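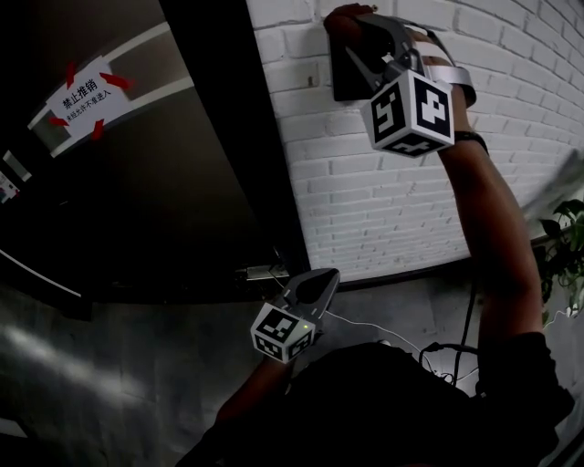 by the floor lead at Setavov, second shift

I have been meaning to write this since January, and every time I sit down with my coffee I end up answering work messages instead, so please forgive me if it rambles a bit.

When the company told us that part of our packing work was going to be handed over to robots, I did what I think most people would do and went home and worried out loud through an entire dinner. I have been at Setavov for a long time (I started on returns, back when we still shared the building with Heinonen and fought them for parking spots), and I know what a person's hands learn in a job like ours. You know from the weight of a carton if the bottom is going to give. You know which tape sticks in cold weather. How in the world do you put that into a machine?

Well, you put it in by way of the hands, as far as I can tell. Teaching is now a job on our shift. You strap a gripper onto each hand, with those patterned cubes hanging off them, and you do ordinary things: reach up, reach down, go through a door, pick something up, put it back where it belongs. Then you do it again. A good session runs 44 minutes, and after that I make people take a break whether they want one or not, because your shoulders feel it long before you admit it.

The folks who are best at it surprised me. I figured it would be the younger ones who play video games, and a couple of them are very good, but the real stars are our old packers. They don't waste a motion! One of them has been folding box flaps for 30 years and moves so smoothly that the people at Dunuvora, who train the robots on the other end, asked for 6 more sessions from the same pair of hands.

I don't want to paint it all rosy. The overtime on the packing line is mostly gone, and for some families that was the vacation money. Two of our people moved over to the Ploneck warehouse because they liked packing and didn't care to be students of anything, or teachers either, and I miss them at lunch. There is also a strange feeling in showing a machine how to do the thing you get paid for. We talk about it a lot — more than management probably knows — and I still don't have a good answer when someone asks me where we'll all be in a few years.

What I can tell you is that people ask each other how they do things now. I had worked next to the same woman for ages and never noticed that she turns her wrist before she lifts, and now half the shift does it, me included, and my elbow has stopped aching at night. I've asked for softer straps for the spring, and for a second break room table, and so far I have gotten the straps.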